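**Subject:** Re: [floor-talk] what happens to the sorting tables after June?

On Monday at 7:40, somebody on second shift wrote:

> I keep hearing different versions of this so I'm asking the whole list. Are the
> robots at Flinbridge taking over mixed returns or just the sealed cartons? And
> if they take mixed, do we still get to rotate off the belt every two hours?
> My knees would like to know. Also does anybody have the training schedule,
> the one on the board is from last year.

Hi all,

I've been on the Flinbridge side for 6 weeks now so I can answer most of this, at least the parts they've told us. The training schedule I can't help with, ours is from last year too.

First the rotation, which I know is what everybody wants to hear about. Yes, you still rotate, but it's different. Before, it was belt, tables, packing, belt again. Now there are 2 stations where a person sits with the robot and teaches it, and that counts as a rotation stop. You're sitting down (good for the knees!) but your eyes get tired in a way I never had on the belt. I asked for a longer break after a teaching turn and got told it's "being looked at." If more of us ask, it might get looked at faster.

On mixed returns - that's the plan, but I wouldn't pack up your table yet. Sealed cartons go through the Kollutik line already and it does fine with those. Mixed is where you get a soft bag next to something round next to something with a ribbon on it, and that's what the teaching stations are for. The Skinner building tried going straight to mixed in the spring and ended up pulling people back from packing to cover it, so I'm told we're going slower on purpose.

What a teaching turn is like: you get a tray of odds and ends, you put them out on the table, you bring the hand in, pick up one thing, set it down, and do it over. Then you move everything and go again. It's boring and also kind of absorbing? I've gotten weirdly proud of a good grip. You learn fast that you've been doing something clever with your thumb your whole life and never noticed.

Pasting in one from my station so second shift can see the kind of stuff that goes on the table.

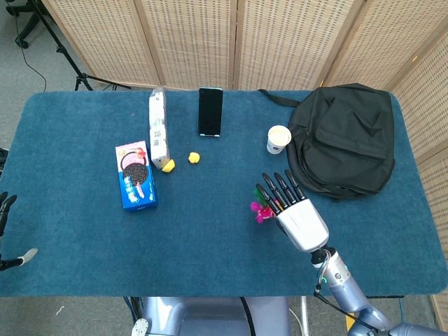

*Flower turn, cookies and backpack still to go.*

The flower was a pain, by the way. Squeeze the petals and you mash it, grab too far down and it swings. I'd take the cookie box any day.

Now the part I'm less cheerful about. Table sorting had 14 of us on days and the new sheet has fewer slots for it. They say the difference is going to teaching and to Brilia, the new exceptions desk, and so far that's how it has gone on our side. But the exceptions desk is a lot of typing, and not everybody on tables wants a typing job. I miss talking across the table, too. You can't really chat during a teaching turn, you lose your place.

Pay grade for teaching is the same as tables right now. I think it should be higher and I said so in the June meeting. Please bring it up in yours.

If you're on second and want to sit in on a turn before you sign up for it, come by before shift change. Bring a sweater, that corner is freezing.

- your friend at teaching station 2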